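Spent the evening at the shared workshop on the two-arm build. Short thread, mostly so I remember what I changed.

The job for Erdős (that's the build) is plugging cables into the back of a desktop PC. I started with network cable because I had 25 of them in a drawer.

Grip first. The old finger pads were too smooth and plugs rolled when the arm turned. I swapped them in August and haven't touched them since.

Tonight was about getting both grippers to meet over the middle of the table.
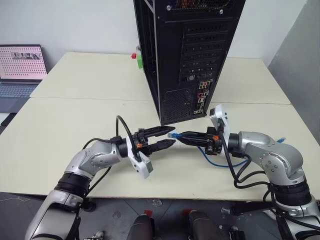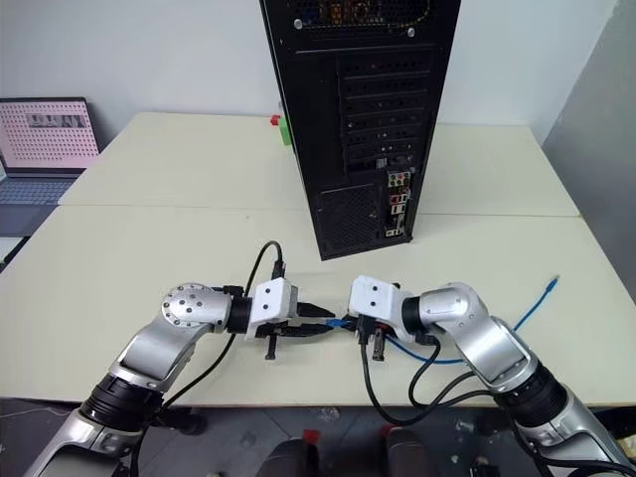

Next problem is force. The wrist limit is set at 80 in the config and I think it's too high for a port on a motherboard. I'd like to come down in small steps and log each one.

Log so far is 1,153 runs, counting the bad ones. I want 2,000 before I retrain anything.

Cable slack is still a pain. If the loop is too long it drags on the table, and if it's too short it pulls the plug off line. I may try a clip on the forearm.

Someone asked about software. It's Ollent for the motion side and a pile of my own scripts for everything else. The scripts are ugly and I'm not posting them yet.

Back on it 27th February, when I have the bench to myself until closing. Power cords after that.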